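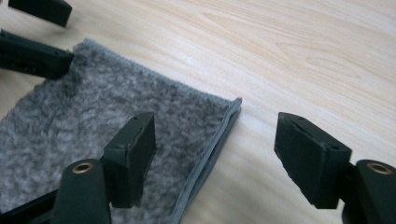
Workplace Services Team, Nodumora

Set-up guide, section 4: Moving a shared mailbox to the new mail platform

This section explains how to move one shared mailbox from the old mail server to the new platform at Hostcombe. Please read it completely before you begin. If you are moving a personal mailbox, go back to section 3, where the steps are shorter.

The move of one shared mailbox takes about 2 hours of waiting and very little work. We advise to start on Friday after 16:00, when most colleagues have stopped sending.

Before you start

You need the following:

- an administrator account on both systems (your normal account is not sufficient)
- the list of members of the shared mailbox, approved by its owner
- the Emeck transfer tool, installed on your own workstation and not on the mail server
- the change number which you received from Karlijn Cuypers

If you don't have a change number, send her a message with the name of the mailbox and the date you have in mind. She answers normally on the same day.

Note: Mailboxes with the word "archive" in their name are not moved with this procedure. Ruben Baert has a separate list for them.

4.1 Check the old mailbox

1. Log in to the old server with your administrator account.
2. Open the shared mailbox and look at its size under Properties. Write down the size and the number of items in the change form.
3. Empty the folder Deleted Items. Ask the owner first, as some teams use this folder to keep messages they still need.
4. Look for rules which forward mail to an outside address. These rules do not travel with the mailbox. Copy the text of each rule into the change form.
5. Look in the calendar for repeated meetings without an end date. Give them an end date, or the tool will stop at the first one with error 83.

Caution: Do not rename the mailbox on the old server at this stage. The tool finds it by its name, and after a change of name the address book needs one night to be correct again.

4.2 Prepare the new mailbox

1. Log in to the administration page of the new platform.
2. Choose Mailboxes, then Shared, then New.
3. Type the name exactly as it is on the old server, with the same capital letters and the same spaces.
4. Leave the field Primary Address as it is. The temporary address stays there until step 4.4.
5. Add the members from the approved list. Use groups where it is possible.
6. Give "Send as" rights only to the members who have it on the old server. Full access does not include "Send as" on the new platform. We had several questions on this in August.
7. Save, and wait until the status is Ready. 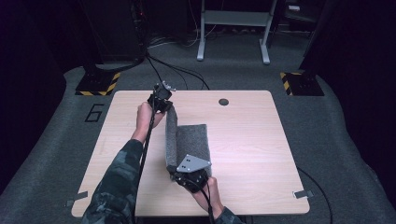 Grey felt and grippers on a wooden tabletop

4.3 Copy the content

1. Start the Emeck transfer tool.
2. In the field Source, choose the old mailbox. In the field Target, type the temporary address of the new one.
3. Set "Maximum errors" to 2. With a higher value the tool continues although items are missing, and you will not see it in the summary.
4. Click Test connection. Both lines must become green.
5. Click Start copy. You may lock your screen, but do not log off and do not close the lid of your laptop.
6. When the copy is finished, save the report with the change number as file name.

Note: The progress bar often stays at the same place for a long time while the tool copies big attachments. This is normal. Look at the item counter under the bar. Only when the counter has not moved for half an hour you should stop the copy and start it again. Items which were already copied will be skipped.

If you see error 156, the password of your administrator account has expired during the copy. Change the password, log in to the tool again and click Resume.

4.4 Change the delivery

1. Compare the number of items in the report with the number you wrote down in 4.1. A small difference is possible when new mail has arrived in the meantime.
2. On the old server, set the mailbox to Read only.
3. Run the copy one more time to collect the last messages.
4. On the new platform, replace the temporary address by the real one.
5. Send a test message from an internal account and one from an outside account. Reply to both of them from the shared mailbox.
6. Make the forwarding rules again, with the text you have copied. Rules to outside addresses must be approved by Mieke Geerts before you switch them on.

Caution: Never delete the old mailbox yourself. It stays on the old server as read only until the storage team removes it. If you delete it too early, we can restore it only from the backup, and the members will lose their folder permissions.

4.5 Inform the members

Send the standard message "Your shared mailbox has moved" to all members. In Outlook the mailbox must appear by itself after a restart. On a telephone the member has to add it by hand, see section 6.

Members who had the mailbox open in an older profile can see it twice in the folder list. Ask them to close the one with the grey icon.

Finally, put the report in the change form and set the form to Completed. For problems with the tool, contact Sem Verbeke. For invoices and licences of the new mailboxes, contact Ruben Hendriks.

Continue with section 5, Meeting rooms and equipment.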